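かごはどうやって編むの?

みなさんの家に、かごはありますか。パンを入れるかご、せんたく物を入れるかご、自転車の前についているかご。材料も形もいろいろですが、細長いものを組み合わせて入れ物にする、という考え方は同じです。このページでは、植物からかごができるまでを、順番に見ていきます。

かごは土器より古い?

かご作りは、とても古い技術です。土をこねて焼いた土器よりも先に、人はかごを編んでいたかもしれないと考える研究者もいます。ただ、はっきりしたことはなかなかわかりません。植物は土の中でくさってしまうので、大昔のかごはほとんど残らないのです。

それでも、水につかった土の中や、とてもかわいた洞くつの中からは、古いかごが見つかることがあります。空気や水が少ないと、植物をくさらせる小さな生き物が活動しにくいからです。日本でも、縄文時代の遺跡から、木の実を入れていたかごが見つかっています。土器の底に、編んだ敷物のあとがついていることもあります。敷物そのものはなくなっても、やわらかい粘土に編み目がうつって、そのまま焼かれて残ったのです。

何で作るのかな

かごの材料は、その土地に生えている植物で決まることが多いです。

日本でよく使われるのは竹です。竹はたてにまっすぐ割れるので、細いひものような「ひご」にすることができます。山の多い地方では、あけびや山ぶどうのつるも使われてきました。

ヨーロッパでは、やなぎの枝がよく使われます。かご用のやなぎは、毎年根もとから切ります。すると次の春、切り株からまっすぐな若い枝が何本ものびてきます。えだ分かれの少ない長い枝がとれるので、編むのに向いています。

東南アジアの森には、ラタンという植物があります。日本語では「とう」といいます。ヤシのなかまですが、ほかの木によりかかりながら、つるのように長くのびます。中までつまっているのに、しなやかに曲がります。

ほかにも、麦わら、いぐさ、松の葉、木の皮、草の根など、さまざまなものが使われます。

材料のじゅんび

とってきた植物を、すぐに編めるとはかぎりません。

やなぎの場合、葉が落ちた冬に枝をかりとり、長さごとに分けて束にします。それからかわかします。かわくと枝は少し細くなります。とりたての枝で編むと、あとからかわいてちぢみ、編み目がゆるんでしまいます。だから先に一度ちぢませておくのです。

でも、かわいた枝はかたくて、曲げると折れます。そこで編む前に、もう一度水につけます。皮がついたままの枝だと、何日もつけておくことがあります。水をすった枝はやわらかくなり、ぐっと曲げても折れにくくなります。

水から出した枝は、ぬれた布でくるんでしばらくおきます。こうすると水分が中まで同じように行きわたります。

皮をむいた枝は白っぽい色になります。皮ごとゆでてからむくと、皮の色がしみて、赤みのある茶色になります。絵の具を使わなくても、やり方しだいで色を変えられるのです。

編み方の基本

丸いかごを作るときは、底から始めます。

まず、太めの枝を何本か十文字に組みます。これが底のほね組みです。次に、細い枝を十文字のまわりに通していきます。何周か編んだら、ほねの枝を少しずつ開いて、自転車の車輪のスポークのような形に広げます。

底ができたら、側面のたての枝をさしこんで、上に向けて曲げます。このたての枝を「たて芯」といいます。横に編んでいく枝は「編み芯」です。先のほうをひもでしばっておくと、たて芯が広がらず、編みやすくなります。

いちばんかんたんなのは「ざる編み」です。編み芯を、たて芯の前、後ろ、前、後ろと、かわりばんこに通します。次の段では、前と後ろがぎゃくになるようにします。たて芯の数が偶数だと、一本の編み芯でぐるぐる回ったとき、いつも同じ場所で前になってしまい、うまくかみ合いません。奇数にしておけば、一周するごとに自然にずれます。

二本の編み芯をねじりながら進む「なわ編み」という方法もあります。ざる編みより手間はかかりますが、しっかりします。底と側面のさかい目や、ふちのすぐ下によく使われます。

最後はふちです。残ったたて芯を横にたおし、となりのたて芯にからませて、先をかくします。ふちがきちんとできていないと、使っているうちにほどけてきます。
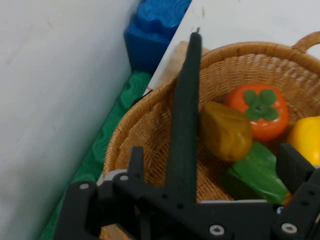

編んだ丸いかごと、作り物の野菜。

かごはなぜ丈夫なのか

細い枝は、一本だけならかんたんに曲がります。それなのに、編んだかごは重い物を入れてもこわれません。

編んだ枝は、たがいにおさえ合っています。編み芯がたて芯の前と後ろを交互に通っているので、どちらも勝手に動けません。枝と枝がふれるところでは、まさつの力がはたらきます。まさつとは、物どうしがこすれるときに、動きをじゃまする力のことです。くぎや接着剤がなくても形が保てるのは、この力があるからです。

重さがかかったとき、その力はたくさんの枝に分かれて伝わります。一本の枝にかかる力は小さくなります。また、枝は少ししなるので、落としたときのショックをやわらげることもできます。陶器の鉢は落とすと割れますが、かごはたわんで元にもどります。

すき間が役に立つ

かごにはすき間があります。これにも役目があります。

野菜やくだものは、とったあとも呼吸をしていて、水分を外に出しています。ふくろにとじこめると、しめった空気がたまり、かびが生えやすくなることがあります。かごなら空気が通ります。たまねぎやじゃがいもをかごに入れておく家が多いのは、そのためです。

水を切ることもできます。洗った豆や貝をざるにあげると、水だけが下に落ちます。魚をとるためのかごもあります。入り口が内側にせまくなっていて、入った魚が出にくいしかけです。

反対に、すき間をなくす工夫をしたかごもあります。北アメリカの先住民の中には、水がもらないほど細かく編んだかごを作る人たちがいます。そのかごに水を入れ、火で熱した石を落として、料理をすることもありました。

長く使うには

植物のかごは、しめったままにしておくとかびが生えます。ぬれたら、風の通る日かげでかわかしましょう。強い日光に長くあてると、材料がもろくなることがあります。ほこりは、かわいたブラシではらいます。

枝が一本折れても、かご全体がすぐにだめになるわけではありません。折れた枝をぬいて、新しい枝をさしこめば直せることもあります。

やってみよう:紙のミニかご

紙コップと毛糸で、ざる編みをためすことができます。

用意するもの
紙コップ 1個
毛糸(太めのもの)
はさみ
セロハンテープ

1 紙コップのふちから底の近くまで、はさみでたてに切りこみを入れます。羽のような部分が9本になるようにします。
2 羽を少し外に開きます。
3 毛糸のはしを、コップの内側の底にテープでとめます。
4 毛糸を羽の前、後ろ、前、後ろと通していきます。一周したら、そのまま続けます。
5 ときどき指で毛糸を下に寄せて、すき間をつめます。
6 上まで編んだら毛糸を切り、はしを内側の編み目に通します。

毛糸を強く引きすぎると、コップが内側にすぼまります。ゆるく引いたものと強く引いたものを作って、形をくらべてみましょう。羽を8本にすると何が起こるかも、たしかめてみてください。

はさみを使うときは、おうちの人といっしょに作業しましょう。

ことばのメモ

ひご:竹などを細く割って、けずったもの。
たて芯:かごのほねになる、たて向きの材料。
編み芯:たて芯の間を横に通していく材料。
まさつ:物と物がこすれるとき、動きをじゃまする力。

文 ニマ・ジャラリ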